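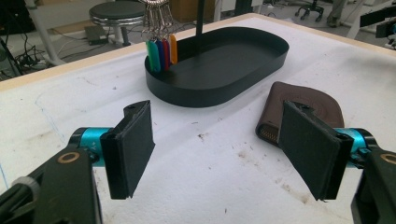
Bread notebook, March, early. The Plindisham rye starter is finally behaving, and I'm so pleased with it that I'm writing this before I've washed the jars! Fed it at 14 hours instead of waiting for the full day, and the smell went from nail polish to ripe apples. For the write-up I want a plain background behind the crumb slices, something plain and white, so the gray of the rye doesn't turn brown on the page. My oak board makes every loaf look toasted.

Flour was the Nekalar medium rye, second bag. It drinks more than the first one did – I had to go up on the water twice and the paste was still stiff enough to stand a spoon in. Fathima Hettiarachchi thinks the bag is simply drier and says to hold back the salt until the dough has rested. Tried that on the second loaf. Much better! It let go of the tin in one go and the top had those lovely small cracks, like a dried pond.

Total dough weight 2,738 g, split between 2 tins. Should have gone a little heavier in the long tin, it didn't quite reach the rim. Baked hot with the lid on, then lower with it off. No gummy line at the bottom this time, even in the middle slices.

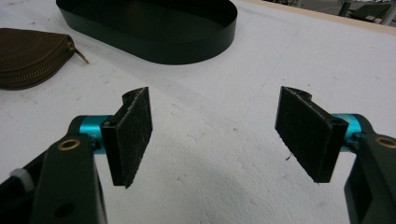 White tabletop, faint scuffs and small dark specks.

Next: same dough with caraway, and a batch with the Bhuiyan molasses if there's any left in the tub. Fathima wants to try a scald with part of the flour, which I've never done with this starter and am dying to taste. Leave the loaves wrapped until tomorrow before cutting (I cut the last one warm and regretted it). Starter is on the top shelf, please don't feed it wheat.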